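Residents > Sesberg Court > Meetings > Minutes

Sesberg Court Residents' Association: Minutes of the General Meeting
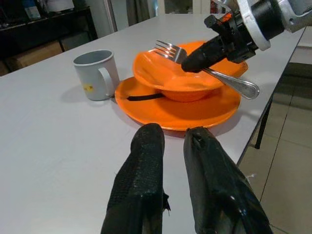 Minutes taken by Greer Yule

Held Feb 4, 2026, in the ground floor meeting room. Joaquín Ledesma in the chair.

1. Opening and apologies

The meeting opened at 7 p.m. Apologies were received from the Echeverría household and from the owner of apartment 12. The chair confirmed that enough households were represented for votes to be taken.

2. Minutes of the last meeting

Accepted with one correction. Under "Bicycles," the minutes said that the racks by the side gate would be removed. The decision was to move them to the north wall. The correction was noted and the minutes were signed.

3. Matters arising

Side gate. The latch has been replaced. Residents on the lower floor report that the gate still bangs in the wind. Greer Yule to ask the locksmith whether a closer can be fitted to the existing post.

Bicycles. The racks are now on the north wall. Two bicycles without tags remain at the old spot. Notices have been tied to them and they will be stored until the next meeting.

Mailboxes. Nothing to report. Carried over.

4. Hot water

Most of the meeting was spent on this item. Residents on the third and fourth floors have had lukewarm water in the mornings since the fall. The chair read out the letter from Ciline, the heating contractor, who inspected the boiler room and found that the circulation pump is worn and that one of the mixing valves sticks. Ciline recommends replacing both in the same visit, with the water off for most of one working day.

A resident from apartment 3 asked whether the valve could be cleaned first to see if that made a difference. The chair said he had put this to Ciline on the phone. They are willing to do it but would charge for the visit either way, and the pump would still need to be replaced. Another resident said that the same valve was cleaned under the previous contractor and the trouble came back within the year.

There was some discussion of whether to get a second quote. Cestesska was suggested, as they look after the building across the street. It was pointed out that a second inspection would push the work into spring. A motion to accept the Ciline quote without a second one was put to the vote.

In favor: 13. Against: 3. Motion carried.

The chair will agree on a date with Ciline and post it in both stairwells at least a week ahead. Residents who work nights asked that the water not be shut off before 9 a.m. if this can be avoided. The chair will pass this on.

5. Laundry room

The sign-up sheet is being ignored on weekends. Several people reported finding both machines full at the start of their own slot. It was agreed that laundry left in a machine after the end of a slot may be taken out and placed on the folding shelf. A new sheet with larger boxes will be put up, and apartment numbers should be written in pen.

The dryer takes a long time on heavy loads. Greer Yule reported that the lint filter had not been emptied when she checked it. A reminder will be taped to the door of the dryer.

6. Courtyard

The large maple near the parking spaces has a split limb on the side facing the driveway. The tree service will be asked to look at it before the leaves come in. Until then residents are asked not to park in the end space.

The planting beds along the south wall were discussed. Last year's shrubs did poorly. Apartment 12 had sent a note offering to put in herbs and low perennials if the association pays for soil. Agreed, with a limit to be set by the chair once he has looked at prices.

7. Summer supper

The courtyard supper will be held in June, on a Saturday evening to be decided. It was agreed to keep to the same form as last year, with each household bringing one dish and its own plates and glasses. The folding tables are in the basement and need to be wiped down beforehand. The string lights no longer work and will be replaced.

A question was raised about noise. Last year's supper ran later than planned, and one household with small children had complained. Music will end at 10 p.m.

8. Any other business

Stairwell lights. The timer in the east stairwell is too short for anyone carrying groceries to the top floor. The electrician will be asked to lengthen it the next time he is in the building.

Recycling. Cardboard is being left beside the bins without being flattened. Please flatten it.

Keys. One key to the roof door is missing. Anyone who has it should return it to the chair. If it has not been returned by the next meeting, the lock will be changed.

9. Next meeting

To be held after the boiler work is finished. The date will be posted with the agenda. Items should be given to Greer Yule in writing or left in the association's mailbox.

The meeting closed at 8:40 p.m.

Action list

J. Ledesma: date with Ciline; tree service; price of soil; electrician.
G. Yule: locksmith; laundry sheet and dryer reminder; string lights.
All residents: end parking space to be kept clear.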